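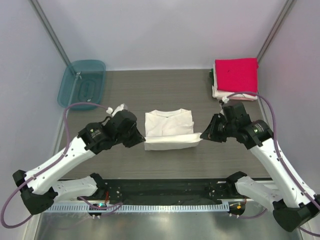 Textile Care and Household Management
Unit 3: Sorting, Folding and Storing Clothing
Course handout for the session of Tue 13 April
Instructor: Ferenc Hegyi

Purpose of the unit

This unit covers the handling of clothing between the end of drying and its return to the wearer. Students are expected to have completed the reading on fiber types from Unit 2 and to bring the care label chart to class.

1. Terms

Finishing refers to all work done on a garment after drying, including pressing, folding and hanging. Relaxed creases are soft lines that fall out when a garment is hung overnight. Set creases are sharp lines that need moisture and heat to remove. The terms are used in this sense in the written test.

2. Sorting after drying

Garments are sorted first by finishing method and then by owner. In a private household the order is often reversed, and this is acceptable where the load is small. In a residence or small hotel, sorting by owner first leads to repeated handling of the same pile. The Sondberg residence, discussed in last week's lecture, handled 498 pieces in its weekly wash and changed its sorting order in July. Students should review the floor plan from that lecture before attempting Exercise 2.

3. Folding or hanging

Knitted garments are folded. The weight of a heavy knit pulls on the shoulders when it is hung, and the fabric lengthens over time. Woven shirts and blouses may be hung or folded, depending on the space available. Trousers with a pressed crease are hung from the hem or folded once over a bar.

A fold should follow a seam wherever the cut of the garment allows it. Sleeves are laid flat across the back before the body is folded. Buttons are closed at the collar and at one point lower down – closing every button is not required in this course.

4. Storage

Shelves should be clean, dry and out of direct sunlight. Stacks of folded knitwear are kept low enough that the bottom piece can be removed without disturbing the rest. Wool is washed or brushed before seasonal storage. Plastic covers from the dry cleaner are taken off before a garment is put away.

5. Exercises

Exercise 1. Prepare a storage plan for a closet used by two adults. State which items are hung and which are folded.

Exercise 2. Using the Sondberg floor plan, propose a position for the sorting table and defend the choice in about 126 words.

Written work is handed in at the start of the next session. Questions on grading should be directed to Gyula Tóth in the department office.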